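Trovus Opens Orders for Second Kalley Phone

April 16, 2026

Trovus has begun accepting advance orders for the Kalley 6, the successor to its mid-range handset, through its own online store. Deliveries to customers in the United States are scheduled to begin in July. Retail partners, including the Nutevville stores, will receive stock after direct orders have been filled.

The new model keeps the flat sides and removable back cover of the earlier phone. The screen is slightly brighter, the charging port has been moved away from the speaker, and battery life is rated at over six hours of continuous video. Buyers may choose between two storage sizes. The memory card slot, which many subscribers asked about after our winter issue, has been retained.
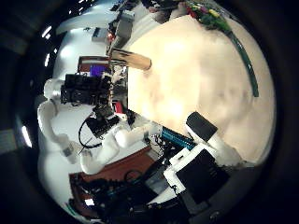

The tabletop, with a long wooden block lying across it.

Software support has been extended as well. Trovus has committed to five years of security updates, counted from the date of sale - a change from the previous policy, which counted from the date of release. Owners of the earlier Kalley will remain under the old terms.

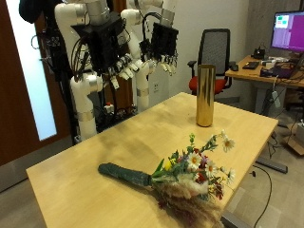
The companion earbuds, sold under the name Jin, may be ordered separately or together with the phone. They connect to any recent Android device, and a firmware update for existing owners will be offered at no charge. Readers planning to use them at a desk should note that the Jin charging case still requires a cable, and a work surface may already have its share of those, as with the black ones looping over the robotic hands at the end of the table. Wireless charging is reserved for the phone itself.

Orders may be canceled without a fee until the device ships. Trade-in values are set at checkout and confirmed after inspection. Questions about eligibility should be directed to the Trovus store and not to this newsletter.

Reported by So-yul Um

Recent items
Choosing a Memory Card for Your Phone
Jin Earbuds: Fit and Sound
What Security Updates Cover
Preparing a Handset for Trade-In

Contact the Editors | Copyright 2026 | Back to Top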